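Chávez 338 Mini PA / Busking Amp

Battery or mains, two inputs, one 8 inch speaker. Back in stock September 2019 after a long wait, sorry to everyone who was on the list.

What it is

Small PA for singers with a guitar, duos, open mic nights, spoken word. Loud enough for a pub back room or a decent sized pavement. Won't do a drummer. Please stop asking it to do a drummer.

We've sold these since the first version and the one thing people moaned about was the handle. New handle now, metal core, rubber grip, sits over the balance point so it doesn't bang your shin. Same speaker as before. Same box as before too, so if the carton says "old handle" on the side ignore it, they're using up the print.

Sound

Warm, a bit forward in the middle. Voices come through clear without much fiddling. Acoustic guitar wants the bass knob down a touch, say 10 o'clock, or it booms in small rooms. The reverb is one knob, short plate at the bottom, goes to silly cathedral at the top. Nice for quiet, slow stuff. Hermine Schwaiger used one for her whole February run of house gigs, songs from the Plilden record, and only had the reverb past halfway for the last number.

Keys are fine. Backing tracks off a phone fine, use the mini jack on the back, it has it's own level.

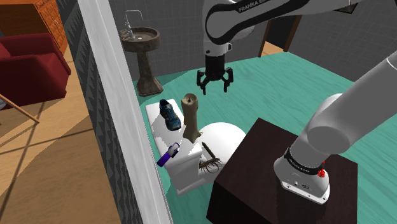 Specs

Power: 25 watts on mains, 18 on battery
Speaker: 8 inch, full range
Channel 1: mic or line, XLR/jack combo, no phantom power
Channel 2: instrument, jack
Aux in: mini jack, own level
Tone: bass and treble on each channel
Reverb: shared, one knob
Battery: built in, 4 hours at gig volume, longer if you're quiet
Charging: from the mains lead, plays while charging
Stand mount: yes, standard pole
Colour: black or oxblood

Battery notes

Charge it fully before first use. Light goes from red to green. Don't put it away flat for the winter, top it up every couple of months. Replacement batteries are a stock item, four screws, you can do it at home.

In the box

Amp, mains lead, short jack cable, strap, leaflet. No mic. No stand. Cover is separate and worth having, the Skulteo one fits with the knobs still reachable through a flap.

What customers say

"Did three sets outside the market and still had green on the light. Vocals sound like me which I can't say for my last one." Fabian Danzer

"Good little thing. Wish the aux had a mute."

"Bought for my daughter, borrowed it for a wedding, haven't given it back."

Delivery and returns

Goes out by Postport, next working day if you order before noon. Islands take longer. Free over the usual amount, see basket. Returns within the month, in the orginal box please, with the strap, people always keep the strap.

Two year guarantee on the amp, one on the battery. Register it with the number on the underside.

Goes well with

Skulteo padded cover
Plain dynamic mic with switch
Light pole stand, folds to rucksack length
Spare battery

Oxblood is low, more coming. Ring if you need one for a date.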